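Two-arm folding policy only works when the garment starts out flat. Is that normal?

Posted by Fermín Espinoza

I've been training a policy to fold hoodies with two arms, and I'm stuck. I have 600 demos, all collected on our own table, and if the hoodie starts nice and flat it folds it fine. Crumple it even a little and the arms go for the hem, close on nothing and just hover there. I read the Ramden paper, where they say mixing in messy starts fixed this, but they don't say how many. Do I have to throw out what I've got and record everything again?

durnside
More data. It's always more data.

Qianru Shen
Don't throw anything out! I hit the same wall last August and what got me past it was tiny. I kept all my flat demos and added 49 recovery ones, where I started the recording from the bad spot — grippers already closed, hem bunched up, sleeves wherever they landed — and only teleoperated the next few seconds until things looked sane again. No full folds at all. Out of 20 crumpled starts, my old policy finished 2. The new one got most of them, though hoods still give it trouble.
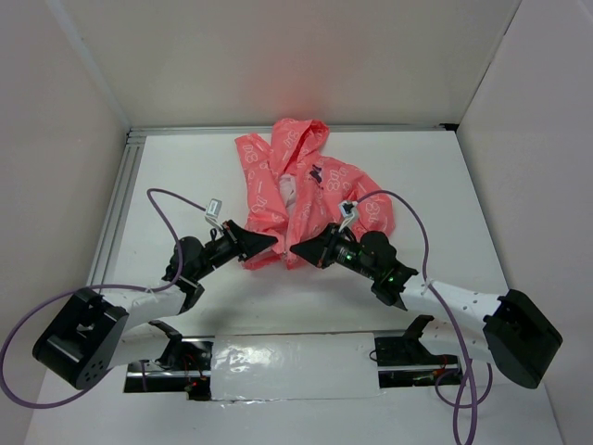

The other thing I'd check is your wrist cameras. Mine were getting so close to the fabric near the hem that the view was basically one color, and the policy had no clue where the edge was. Backing the arms off a bit before each regrasp helped a lot. Also try a shorter action chunk before you record anything new, it only costs you a training run. If you do end up recording, swap garments now and then. I used one hoodie for everything and paid for it later.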